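Kolter 698 Sheet-Metal Work Bin

Home > Storage and Handling > Open-Top Bins > Kolter 698

Product code: K698-OT
Availability: In stock at Tornodham
Minimum order: One unit
Page last revised: Jan 14, 2024

Overview

The Kolter 698 is an open-top bin for parts, offcuts and returned goods. It is intended for bench and low-shelf use in workshops, packing rooms, school technology departments and municipal stores. The bin is supplied fully assembled and may be put into service on delivery.

The 698 replaces the earlier 600 series, which was withdrawn in June. Customers holding 600 series bins may continue to order labels and floor liners for them until stocks are exhausted. The two series do not nest with each other and should be stored separately.

Construction

The body is folded from steel sheet and welded at the corners. The upper edge is turned over on all four sides to give a safe rim for lifting. All four walls slope inward toward the floor, so that small items gather where they can be reached and empty bins can be stacked one inside another for storage. Customers are asked to stack no more than 11 empty bins in a single column.

The standard finish is gray. A clear-coated finish is available on request, subject to a longer delivery period. Neither finish is suitable for direct contact with food.

Specifications

Outside length: 823 mm
Rated load, evenly distributed: 200 lb
Finish: Gray (standard), clear coat (to order)
Floor: Flat, with two small round holes
Lid: Sold separately
Label holder: Sold separately, clip-on

Placement

The bin should stand on a level surface able to bear its full loaded weight. On wooden benches, the use of a Wekodel rubber mat is recommended to protect the bench top and to reduce noise during filling. The bin should not be placed so that any part of its base projects beyond the bench.

Loaded bins are to be moved by two persons or with a lifting cart. The rim is designed for lifting by hand when the bin is empty or lightly loaded. It is not a hoisting point, and hooks or slings must not be attached to it.

Wear and Care

Marks on the floor of the bin are to be expected in ordinary service, particularly where castings, fasteners or cut stock are handled. Surface scratches do not affect the rated load. Bins should be emptied and wiped with a dry cloth at regular intervals. Where liquids have been spilled, the floor should be washed with mild soap, rinsed and dried the same day.

Bins showing cracked welds, a split rim or a wall bent out of line should be withdrawn from use. Small dents may be left as they are. Repainting is permitted with any general-purpose metal paint, provided that the load label remains readable.

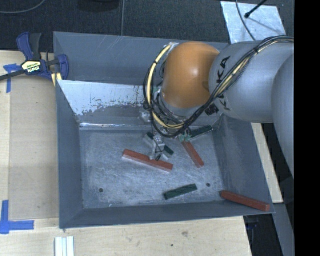
Refilwe Swanepoel writes that her store has kept brass fittings in the 698 since it was introduced, and that she would advise other buyers to order the floor liner at the outset. Without it, she adds, the smallest washers lie flat against the metal and are slow to pick up. She would also welcome a half-length version for narrow shelving.

A half-length version is under review. Customers with an interest in this size may register it with the sales office, quoting the product code given at the top of this page.

Accessories

Floor liner, ribbed rubber, cut to size
Lift-off lid, steel, gray
Clip-on label holder, pack of four
Wekodel bench mat
Sibiya divider set, two cross panels and one long panel

The Sibiya divider set is fitted without tools. It reduces the usable depth of the bin slightly and cannot be used together with the lift-off lid.

Ordering and Delivery

Orders may be placed by account holders through the online catalog or in writing to the Tornodham sales office. Schools and public bodies may order against an official purchase order. Deliveries are made to the ground floor only, unless other arrangements have been agreed in advance.

Returns

Unused bins may be returned within 30 days of delivery in their original wrapping. Bins finished to order are not returnable unless faulty. Damage in transit must be noted on the carrier's delivery sheet and reported to the sales office within three working days.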